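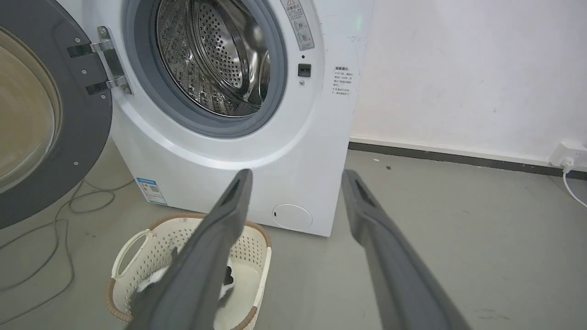

Keeping Imaginary Beasts, Week 5
Handout: The Flarnen, from nest to first moult

Read this before the tutorial. Last April half the group confused the Flarnen with the Birier and spent an hour arguing about gills. The Birier has gills. The Flarnen has opinions.

Habitat
Flarnens come from the grey marshes below Datlow, where they nest in hollow logs and resent visitors. A clutch is normally 9 eggs. The mother guards them for two weeks and then wanders off, having lost interest.

Hatching
The shell turns the colour of weak tea the night before. The hatchling comes out backwards, looks at whatever is nearest, and decides that it owns it. If that happens to be you, congratulations. If it's a wheelbarrow, you now have a Flarnen that will follow a wheelbarrow for the rest of its life, and a Flarnen can live 276 years.

Feeding
Pond weed, snails, the occasional boot. Young ones eat at dusk and sulk until morning. Don't try to hurry a sulk. The Dalsgaard bestiary recommends singing, but the author of the Dalsgaard bestiary had seven fingers by the last chapter.

Temperament
Loyal, vain and slow to forgive. An adult will carry a rider only if asked politely, and it's the judge of what counts as polite. Colour deepens with mood: pale green is content, dark green is thinking about it, black means you should already be up a tree.

First moult
Happens in the fifth year. The old skin comes off in one piece and the Flarnen will want to keep it. Let it.

For next week
Write one page on a creature of your own: what it eats, what it's afraid of, and what it costs the person who keeps it. No dragons. I've read enough dragons.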